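A visit to the scholarship open day at Prellville

30/11/2019

Our daughter finishes school next year, and for months we have been reading about scholarships on the internet in the evenings. There is too much to read. Every page has another form, another account to register and another list of papers to upload. So when we learned that the college in Prellville holds an open day only for scholarships and student money, we decided to go there and ask real people.

The drive took us longer than we planned, and we missed the welcome speech. A student at the door gave us a printed program and a name sticker and told us to go directly to the second talk. The hall has 500 seats and it was nearly full. Many families had come with grandparents and small children, which I liked, but it was hard to hear in the back rows.

The talk was given by Merja Partanen from the student awards office. She spoke slowly and clearly, and I was grateful, as English is my third language and I write everything down. She explained that the college has its own general application, and that one form is used for most of the awards. You fill it in once, and the system shows you which ones you can try for. The Rantala award is separate. It is for students from small towns and needs its own essay and a letter from a teacher.

Last year 195 students applied for the Rantala award and six received it. I heard some people sigh behind me. Merja Partanen said that we should look also at the smaller awards, where sometimes very few students apply. A small award can pay for textbooks or a bus pass, and you are allowed to hold more than one.

After the talk there was a tour of the residence, called Skoltberg House. I had thought that scholarship money goes only to tuition, but there is also a housing bursary. It lowers the rent for the first year and you apply for it in June, after you have accepted your place. Our group went up by the stairs, and in the corridor the parents were already comparing what they pay for their older children in other cities.

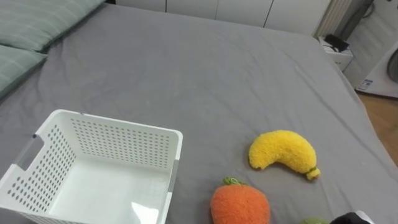 Aino Seppälä asked whether the housing bursary is lost if a student changes program in the middle of the year. The guide did not know this and wrote the question down. Later we got the answer at the information desk: the bursary stays with the student until the end of the year, but the awards office must be told within two weeks. I would not have thought to ask it myself, and I am glad that somebody did.

The guide also told us that the rent includes heating and internet but not the meal plan. The meal plan can be changed once each term. For us this is important to know, because our daughter cooks well and would prefer to pay for a smaller plan.

Then we had lunch in the cafeteria (soup, a roll and coffee, all free for visitors) and went to the room with the tables. Each table had one subject - essays, references, tax papers, student loans. The longest line was for the tax papers. We stood in it for half an hour, and the answer to our question took one minute. If your family income changed in the last year, you attach a short letter and say so. No special form exists.

At the essay table they gave out a sheet with advice. I copy the parts which I found useful:

Answer the question which is asked, and use the name of the correct award.
Write of one thing you did, with details.
Let your teacher know early that you need a letter. Four weeks is polite.
Save the essay on your own computer before you paste it into the form.

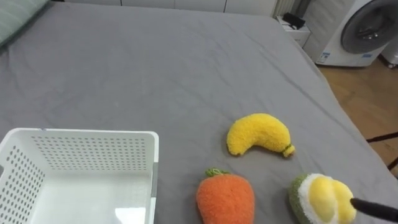 The last item on the program was a demonstration of Dutis, the web portal where the application is made. The connection in the room was slow, so we saw the first pages only. You create an account with a personal email address, and they asked us not to use the school address because it closes after graduation. There is a page with a green mark beside each part that is complete. The form saves itself when you press Next, but not when you close the window. One father had learned this in a hard way and told it to the whole room.

My criticism is small. The program did not say which talks would be repeated, so we missed the one about trades and apprenticeships, and it was given only in the morning. Also the signs from the parking lot were few, and we went first into the wrong building.

We came home with a folder of 104 pages. My daughter has already put coloured stickers on the pages that are for her, and she has asked her chemistry teacher for the letter. The slides from the talks will be on the college website in two weeks, according to the desk. The parking was free if you had your licence plate written down at the entrance, so do this before you go in.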